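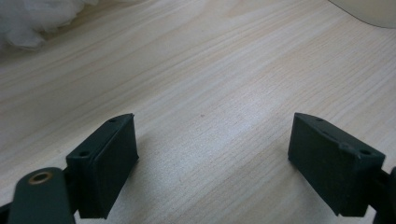
Photo: Widad Atallah

How to Clean and Care for a Light Wood Tabletop

By Jad Saliba

Pale tabletops show less dust than dark ones, but they show everything else: coffee rings, ink, turmeric, the gray film that builds up where people rest their arms. Most of this comes off with dish soap and water. The trouble usually starts when someone reaches for something stronger.

The steps below are for finished tops in birch, maple and similar light colors, whether the surface is solid wood, veneer or laminate. Unfinished and oiled wood needs different care and is covered on its own page.

What you need

Dish soap, plain, with no added bleach
2 microfiber cloths
A small bowl of warm water
Baking soda
Rubbing alcohol, for ink only
A soft toothbrush

Find out what you have

Look at the edge and the underside. On solid wood, the grain on top carries over the edge and you can see end grain at the short sides. Veneer and laminate usually have a separate strip along the edge, and the underside often looks different from the top. If the grain pattern repeats exactly from one part of the table to another, it is probably a printed laminate.

If you can't tell, treat it as veneer. Veneer is thin and the glue under it does not like water, so anything safe for veneer will be safe for the other two.

Weekly cleaning

1. Clear the whole top. Wiping around things leaves a line of grime that gets harder to remove each time.

2. Wipe off crumbs and grit with a dry cloth. Grit dragged under a wet cloth makes fine scratches.

3. Put 4 drops of dish soap in the bowl of water. Dip a cloth and wring it out hard. It should feel damp and leave no puddles behind it.

4. Wipe with the grain, from one end to the other, overlapping each pass a little. If the grain runs at an angle to the edge, follow the grain anyway.

5. Rinse the cloth, wring it out again and go over the top once more to pick up the soap. Dried soap is the most common cause of a cloudy table.

6. Dry right away with the second cloth. Pay attention to seams and edges.

Checking for streaks

Crouch down until your eyes are nearly level with the table and look across it toward a window or lamp. Smears that disappear from above will show up in the glare. Move to the other side and look again. A bright patch that moves when you move is only reflection. One that stays in place is residue, and a second rinse wipe will usually take care of it.

Spots and stains

Food and coffee: Mix baking soda with a little water to make a thin paste. Dab it on, leave it for 2 minutes, then wipe it off with a damp cloth. Don't scrub. Baking soda is mildly abrasive and can dull a glossy finish.

Ink: Put a little rubbing alcohol on a corner of the cloth and blot. Try it on the underside or a back corner first. Alcohol softens shellac and some lacquers, so stop if the cloth feels tacky.

Sticky residue from tape or labels: Lay a warm, damp cloth over it for a minute, then roll the glue off with your thumb. Avoid metal scrapers.

Grime in the edge seam: Use the toothbrush, barely damp, and dry the seam when you finish.

What to keep off the table

Skip bleach, ammonia, scouring powder and melamine sponges. Spray polish isn't needed on a laminate top and leaves a film that catches dust. Use a trivet under anything from the oven, and put felt pads on lamps and heavy bowls.

A top that gets sun on one side will change color unevenly over the years. Turn the table end for end every July and shift any runner or mats at the same time.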